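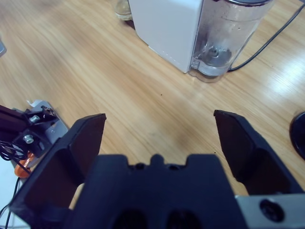
Last changed: April

Hi, and welcome to Skurkov! I'm the one who keeps this page up (badly, I know), so if something on it sounds out of date, blame me and drop us a line.

We're a small lab in Steltcombe, and we teach pairs of robot arms to do kitchen jobs. Coffee, mainly. I came here from a job writing warehouse software and figured I'd be on coffee for one summer, tops. Then I watched an arm try to pick up a drinking glass and I was hooked. Clear things are so hard! A camera sees straight through the glass to the grain of the table, and so does whatever you've trained on that camera. The water tank on a coffee machine is the same kind of trouble, and we think about it a lot more than is healthy.

Our main project is called Lloyd. The idea is pretty simple to say: a person drives both arms through a job by hand, we save what the cameras saw and how the joints moved, and then a model learns to do the moves by itself. Lots of labs work this way. The piece that's ours is how we mix the views. Lloyd gets a close view from the wrist and a wider one of the whole table, and it learns for each part of the job how much to trust each of them. Far from the glass, it leans on the wide view. Once the fingers get close it switches over to the wrist, and that handoff is where most of our work (and most of our grumbling) has gone.
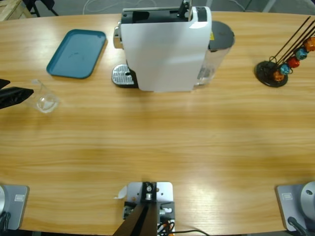

Research > What we've found so far

The coffee job was our first real test. We recorded 612 runs by hand, threw out the 153 where the driver fumbled or started over, and trained on what was left. Then we gave Lloyd 400 tries at grasping the glass, with the glass moved between tries. The mixed-view version beat both single-view versions, and the gap was biggest when there was glare on the table, which made me very happy, as I'd lost a bet on that exact thing the year before and wanted it back.

Capsules are going slower. They're small, they clip onto a stand with thin rods, and a grip that's a hair too high just slides off. We tried 10 different ways of starting the approach and I like two of them. More on that when we have something worth writing up!

The code for the view mixing is in our toolkit, Skasivari, along with the settings we used. Please use it, break it and tell us how you broke it.

We have an open afternoon every Thursday from 2 p.m. Students are welcome, so are people who just like robots, and you don't need to book. Ring the bell twice, the first one never seems to reach us.

Search this site Go

Contact | © Skurkov, Steltcombe | Back to top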